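Re: [willeck-wool] moths again, and what to do with a half-eaten jumper

Lejla Stoyanova wrote on 12/14/22:

> Hello all,
>
> I went to get my winter things down from the top of the wardrobe and
> found that the moths had been there first. The worst is a grey Odness
> jumper, which was my aunt's and which I love more than is sensible. It
> has holes under one arm and a big ragged one near the hem, plus a
> scatter of little nibbles across the back.
>
> Two questions. Is it worth mending, or should I unravel it and use the
> wool again? And how do I make sure I've got rid of the things? I've
> read so much about cedar and lavender and freezers that I don't know
> what to believe. I don't want to put it next to anything else until
> I'm certain.
>
> Also, has anyone still got the list of mending wools we put together
> in August? I can't find my copy.
>
> Lejla

Oh Lejla, I'm so sorry, what a rotten thing to find. I had the same two winters ago with a cardigan and I stood there on the landing swearing at it.

Moths first, then mending, as there's no point in darning something that's about to be eaten again.

Freezer, yes. I'd do it before anything else. Shake the jumper outside (properly outside, not out of the window over your other woollies), put it in a plastic bag, squeeze the air out, tie it up and leave it in the freezer for a fortnight. Then let it come back to room temperature while it's still in the bag so it doesn't get damp. Some people take it out for a day and freeze it all over again, in case anything has woken up in between. I did that with the cardigan and I think it was mostly for my own peace of mind, but peace of mind is worth having at two in the morning when you're lying there imagining them munching.

Cedar and lavender smell lovely and I have both, but I wouldn't trust either of them to get rid of moths you've already got. My cedar balls came from the hardware place in Gindgate and I found a moth sitting on one. Sitting on it! Quite comfortable.

The bit that did the most good in our house was the boring bit: everything out of the wardrobe, hoover into the corners and along the skirting board and under the edge of the carpet, and then empty the hoover straight into the outside bin. The grubs like the dusty places where nobody goes. Ours were under the chest of drawers, in a fluffy patch of carpet I hadn't seen since we moved in. Have a look in the top of the wardrobe for little tubes of fluff about the size of a grain of rice. If you find those, that's where they've been living.

The sticky traps are good too, but only for telling you whether you've still got them. They catch the males. I put mine up in spring and look at it when I remember.

Now, the jumper. Mend it! Please mend it. I know unravelling sounds thrifty but every one of those nibbles in the back is a break in the yarn, so instead of a nice long length you'd get a carrier bag full of short bits with a knot every few inches. I tried it once with a moth-eaten tank top and ended up stuffing a cushion.

I'd tackle it like this, but others may well know better (Dumitrescu method people, I can feel you warming up).

Wash it by hand after the freezer and dry it flat. Then hold it up against a window in daylight and put a safety pin in every hole and every thin place. Do the thin places as well, they're tomorrow's holes. I had 10 pins in the cardigan by the time I'd finished and I'd only noticed 4 holes before I started, so be ready for a bit of a shock.

The nibbles in the back: if it's a single strand gone, you can follow the path of the stitch with a blunt needle and matching wool, and once it's been washed again you'll have a job to find it. That's Swiss darning, more or less, and it's very soothing with the radio on. Go a couple of stitches past the damage on each side. Don't pull tight. I always pull too tight and then it puckers.

Under the arm I'd do an ordinary woven darn, since no one's going to look at it unless you wave. Use something a bit thinner than the jumper itself or you'll end up with a lump that rubs.

The big one near the hem depends on how far up it goes. If it's within 8 rows or so of the ribbing, and the jumper was knitted from the bottom up, you could take the whole hem off, pick up the stitches above the damage and knit a new rib downwards. It's less frightening than it sounds, though I did have a glass of something beforehand. You'd lose a little length unless you make the new rib deeper. Do it in a different colour and it looks as if you meant it. A mustard hem on a grey jumper would be gorgeous, or a dark red.

If it's higher than that, knit a patch on. Pick up a row of stitches below the hole, knit upwards, catching in a loop from the jumper at each side as you go, and graft it at the top. The knitting goes over the hole and the ragged edges get tucked behind and stitched down. I learnt it from a very old leaflet and got it wrong 5 times, and the sixth is still going strong on my husband's elbow.

On colour, please don't spend weeks hunting for the right grey. I've done it. Odness greys have all got a fleck of something else in them (mine had blue, my sister's has a sort of porridge colour) and the shade cards never show it. Take the jumper with you and hold the wool against it by the shop door. If nothing matches, go darker. A darker mend looks like a shadow and a paler one looks like toothpaste.
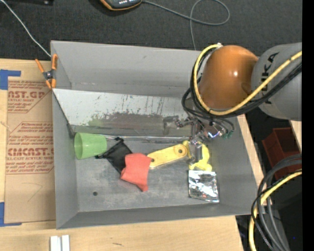

If even the darker ones look wrong, split a strand from two different greys and twist them together, which gives you the fleck for nothing. I've got odds and ends of grey in my mending bag, some of it very old, and you're welcome to have a rummage before you buy any.

And yes, I do still have the August list! It's in my scruffy handwriting with tea on it, so I'll type it up and send it round to everyone at the weekend. Would whoever added the thin brown sock wool let me know what it was called? All I can read is the first letter, and it might be a G.

Put the jumper in the freezer tonight, Lejla, and let us know how many pins.

Love to all,
Bridget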